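2020 Rerklow mayoral election

The 2020 Rerklow mayoral election was held on July 10, 2020, to choose the mayor of Rerklow for a four-year term. Valquíria Vieira, a member of the town council, defeated the incumbent, Tilo Brito, by 77 votes. A total of 2,460 ballots were cast.

Background

Brito had held the office for two terms. Vieira entered the race in May, after the council voted to close the ferry landing at Melance. She opposed the closure and made it the main issue of her campaign.

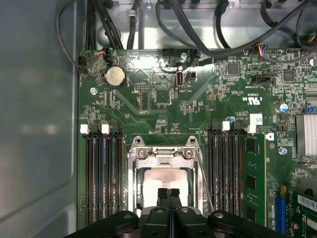
Brito defended the vote on cost grounds and said the landing could reopen under a private operator. The two candidates met in one debate, which dealt mostly with the ferry and the water rates.

Campaign dispute

In the last week, the Brito campaign mailed a leaflet stating that Vieira had missed the council vote on the landing. Council minutes listed her as present and voting against. The campaign withdrew the leaflet but did not apologize.
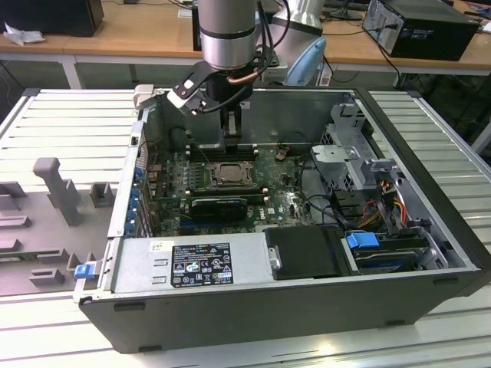
Vieira called the leaflet "careless at best" and said that anyone in town could have read the minutes before it was printed.

Results

Of the ballots cast, 439 came by mail. Vieira trailed in the first count and took the lead once the Melance precinct reported. Brito asked for a recount in that precinct, where 277 people had voted. The result did not change.
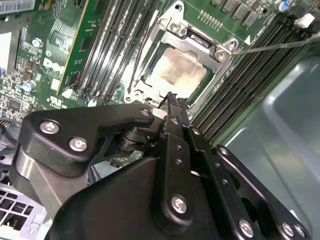 Motherboard with a processor in its socket

Vieira reopened the landing the following spring.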